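Verside opens second coworking location in Stemmont with 200 desks and a day pass for small firms

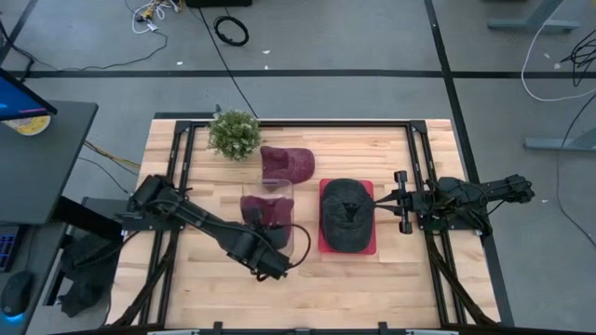
STEMMONT, 26 October 2018 — Verside, the operator of shared offices for small companies and independent professionals, announces the opening of its second location in Stemmont. The new location is in the former Parsa printing building, two streets from the main train station, and it offers 200 desks on three floors. The first members have received their keys and the reception is open for visits.

The first Verside location in the city has had a waiting list since May. Many people on this list work alone or in teams of two or three, and they asked for the same thing: a desk near the station, with a contract that can be ended without a long notice. The company has therefore decided that all memberships in the Parsa building run from month to month, with a notice period of 30 days.

"When I started my own business, I had to sign an office lease for five years, and after one year I needed a different room," said Jamshid Rashti, founder and managing director of Verside. "I do not want to put our members in this situation. If a company grows, it takes a bigger room with us. If it becomes smaller, it takes a smaller one, and we change the contract the same day."

The ground floor is for open desks and for guests with a day pass. The day pass costs 23 dollars and includes internet, coffee and tea, printing in black and white, and use of the phone rooms. The second floor has fixed desks, which members can leave as they are in the evening. On the third floor there are private offices for teams of up to eight people — these have their own locks and can be furnished by the member or by Verside.

Members with a fixed desk or a private office can enter the building at any hour. Members with an open desk can enter from 7 a.m. to 9 p.m. Meeting rooms are booked through the member page and are paid by the half hour. Mail handling and a business address are available for an extra monthly fee, also for companies that do not rent a desk.

The rebuilding was planned by the architecture office Ukico, under the direction of Simin Sharifi. The large windows of the printing hall were kept, and the old freight elevator was replaced by a passenger elevator, so that all floors can be reached by wheelchair. The walls between the private offices have received additional sound insulation, after members of the first location complained about noise during phone calls.

"It was a building with very good light and very bad acoustics," said Sharifi. "Most of our work in the first weeks was about the sound."

The building has a total area of 1,506 square meters. A part of the ground floor is reserved for evening events, such as talks on bookkeeping and on hiring the first employee. Members may use the event area without charge two times per year. Outside groups can rent it on request.

Craig Tosh, who runs a translation business and moved from the first location, was among the first to sign. "For me the train was the main argument," he said. "My clients come for one hour and they go back. Before, I had to pick them up with the car."

The location is managed by Abbas Alipour, who was before responsible for member services at Verside. He and his team are at the reception from 8 a.m. to 6 p.m. and can show the building without an appointment. Groups of more than five persons are asked to write in advance.

About Verside
Verside operates shared offices in Stemmont. Its members are mainly freelancers, consultants, young companies and small associations. The company is privately owned.

Press contact
Abbas Yazdani, Communications, Verside
Interviews and visits for journalists on request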